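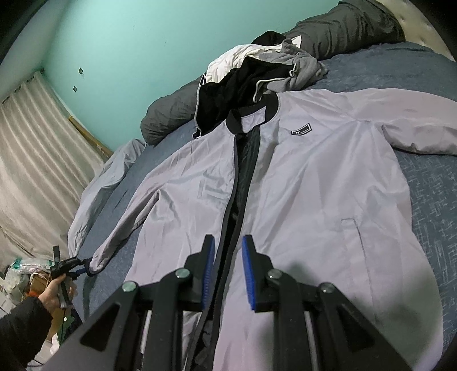 Re: [Ivside Neighbors] Winter coat swap, what are we doing about sizes?

From: Khadija Ait Brahim
Date: 5 January 2019

Hazem Kamel wrote:
> Could we please sort by size this time and skip the men's/women's tables?
> In December I dug through three piles before I found anything for my
> father. Also, is the hall on Salem Street still ours until four?

Hi Hazem, hi all,

Yes to sorting by size! I was going to suggest the same thing (I spent half the last swap holding coats up against total strangers). Kids at the window end, adults along the long wall, and anything with a missing label goes to Aicha, who can guess a size better than I can read one.

The hall is ours until four, but we have to be out by then, chairs stacked and all, so let's stop taking drop-offs at two. Severino has the key and will open up at nine.
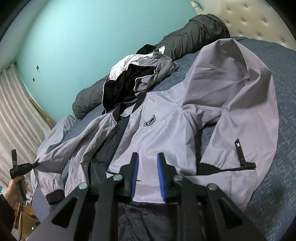
A few people asked me what counts as a winter coat. I'd say anything you'd wear outside between now and March — light jackets are fine, they go fast with the teenagers. Please wash things first and check the pockets. Last time I found a bus pass, a house key and a very old cough drop, and only the bus pass ever got claimed.

Adel, you said you could borrow the clothes racks from Diller again? If they only have two, let me know and I'll bring my own drying rack, which wobbles but holds up.

Oh, and the soup. I've promised lentil. Somebody else please do bread!

Khadija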